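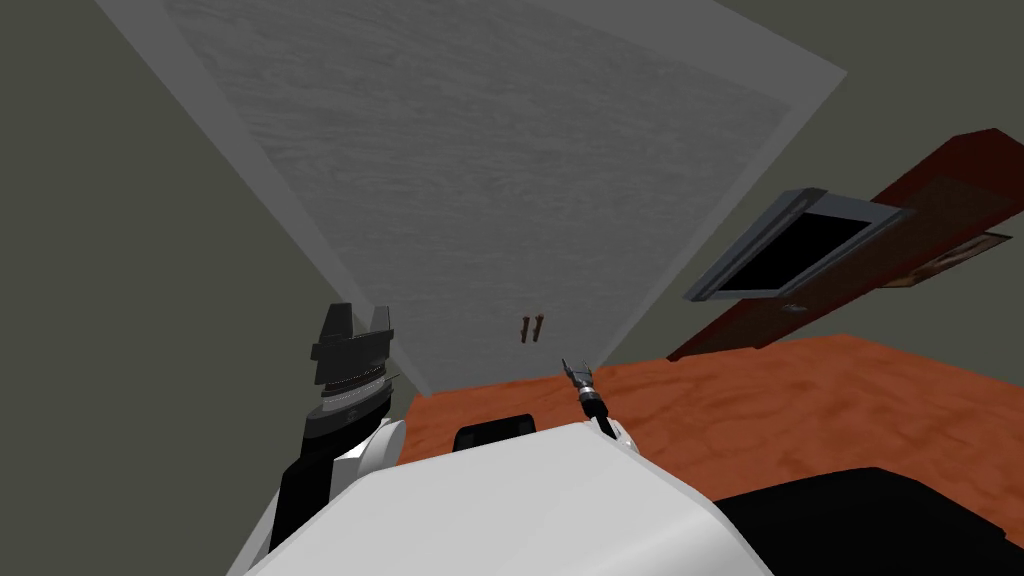

Le présent document accompagne la troisième séance de l'atelier « Manipulation bimanuelle en simulation », rattaché au projet étudiant Lalotthorpe. Il complète le polycopié de cinématique et ne s'y substitue pas. Les étudiants sont invités à le lire avant la séance du mercredi.

## 1. Objet de la séance

La tâche étudiée est l'ouverture d'un meuble à deux portes par un robot à deux bras, dans un intérieur meublé simulé. Elle sera reprise lors de l'épreuve inter-écoles de juin, dont le règlement est établi par l'association Sevbridge. L'évaluation interne porte sur trois points :

- la phase d'approche, pince orientée vers la poignée ;
- la prise, sans contact parasite avec le panneau ;
- le dégagement du bras une fois la porte ouverte.

Le travail s'effectue en binôme. Chaque binôme rend un enregistrement complet de ses essais et une note de 2 pages.

## 2. Repères et conventions

Toutes les poses sont exprimées dans le repère du torse. L'inclinaison de la caméra embarquée n'est pas compensée à l'affichage : un plan vertical de la pièce peut donc apparaître fortement oblique dans la vue du robot. Il convient d'appliquer la matrice de passage fournie par la bibliothèque Erkar avant toute lecture d'angle. Les corrections « à l'œil » ne seront pas acceptées dans la note.

On désigne par *G* le bras gauche et par *D* le bras droit, du point de vue du robot. Les vitesses articulaires sont données en radians par seconde. 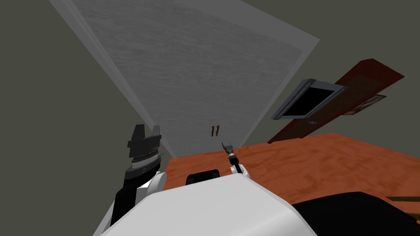 Lorsque la pince de *D* atteint la zone d'approche, la consigne passe de la commande en position à la commande en impédance. Le seuil de bascule est laissé au choix du binôme, qui devra le justifier. Un seuil trop large ralentit l'essai ; un seuil trop étroit expose à une collision avec la façade, comptée comme échec.

Le bras *G* n'intervient pas dans la première partie. Il est maintenu en posture d'attente, pince vers le haut, et sa commande reste active.

## 3. Déroulement des essais

1. Charger la scène `Pearce` et vérifier la graine aléatoire inscrite sur la feuille de binôme.
2. Lancer une série de 30 essais sans modifier les gains.
3. Relever les échecs et les classer : approche, prise, dégagement.
4. Modifier un seul paramètre, puis relancer une série de même longueur.

Un essai est interrompu automatiquement au bout de 2 000 pas de simulation. Les essais interrompus figurent au relevé au même titre que les autres.

## 4. Difficultés signalées

La fermeture de la pince ne garantit pas la prise. Il faut contrôler l'écartement mesuré des doigts après stabilisation et le comparer à l'épaisseur déclarée de l'objet. 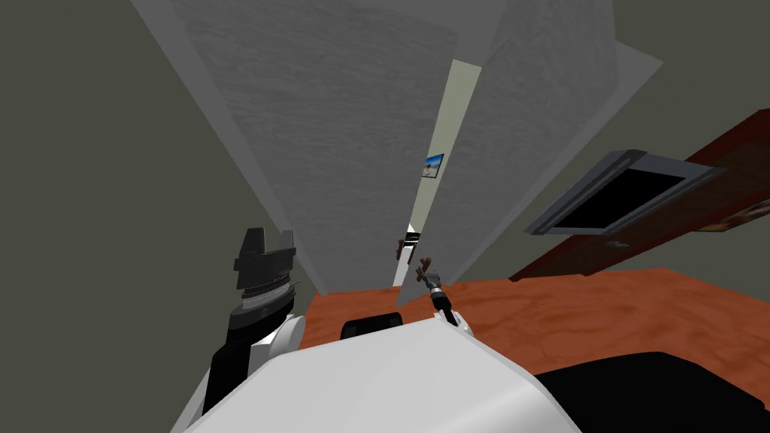 Erkar fait observer, dans ses remarques sur la version précédente de ce polycopié, que l'écartement seul ne suffit pas et qu'« une pince bloquée de travers donne la même valeur qu'une prise correcte ». L'équipe recommande de relever aussi l'effort sur chacun des doigts. Cette recommandation est retenue : les deux grandeurs devront figurer dans le relevé.

## 5. Remise

Les fichiers sont à déposer dans l'espace du projet Lalotthorpe, à raison d'une archive par binôme. La note précise la version de la bibliothèque utilisée et le seuil de bascule retenu.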